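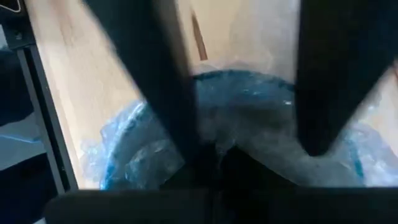 4.2 Picking up soft things

Figure 4. Wrist view over a crumpled blue plastic bag in the wooden enclosure.

We had hoped, going in, that bags would be one of the easier chores on the Kanside list, and we were a good deal too cheerful about it. A mug keeps its shape while you think about it. A thin plastic bag like the one in Figure 4 is all folds and bright highlights, the fingers and their shadow hide a fair part of it from the wrist view, and the grasp planner has to choose a crease anyway – usually a shiny one.

Of the 2429 attempts logged at the Derkau site, 90 were bag pickups, and 29 of those ended with the bag lifted clear and held until release. A person tidying a kitchen would find that score rather sad, and so did we. Most misses were shallow pinches, where the fingers closed on a single layer and it slid away. The Jemanby planner, retrained in October, aims lower into the mound and seems kinder to thin material, though we have only tried it on bags from one supplier. Towels are taken up in Section 4.3.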